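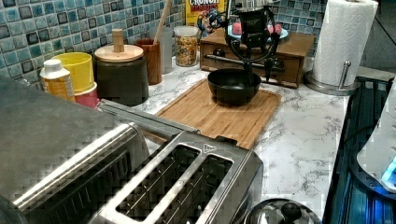
dukow_reader

The ward by-election in Dukow is now postponed again, and I want to ask the others here how they understand it. The notice says the register of voters must be corrected first, as 438 names were entered under the wrong ward. I live in Skikus Road and my own name is among them. I was moved to the neighbouring ward without any letter. When I asked at the council office, they told me that I should wait until December.

My question is simple. Can the returning officer stop the vote for such a reason, or does he need a court order? We are without a councillor for nine months already.

Oltuteck

He can't stop it alone. He has to apply, and the application has to be shown on the board outside the office. Did anyone see it there? I passed at 8 in the morning and there was only the old notice about bins.

ward_walker

I don't agree with the tone of this thread. If 438 people are in the wrong ward, the result would go straight to the tribunal and we would pay for the election two times. Better to wait and do it properly. Last time the winner had a majority of more than 3000, yes, but that was the full council election and not one ward.

dukow_reader
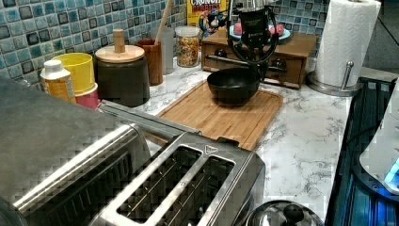

Waiting is easy to recommend when your own name is in the right place. I checked the register again last night and the mistake follows the old boundary, the one from before the Dinu estate was built. So somebody has used an old map. I tried to explain it to my mother in her kitchen. I said the cutting board is our ward and the toaster is the Dinu estate, and the old map simply has no toaster. She understood it at once. Then why does the council need until December to replace one map by another?

Oltuteck

Your mother should apply for the job.

But seriously, the boundary order lists every street. Take a copy with you and ask for a correction in writing. They must give you a receipt with a stamp. Without the receipt you have nothing if they say later that you did not come.

ward_walker

All right, I did not know about the old map. That is worse than a typing mistake, I admit. I still think a delay is better than a bad vote, but they should tell us who approved this register.

dukow_reader

Thank you both. I will go with the copy and ask for the receipt. Does the form need two witnesses, or is one enough? The page on the council website doesn't open for me.

Oltuteck

One, if your name was on the previous register. Bring your old polling card if you kept it.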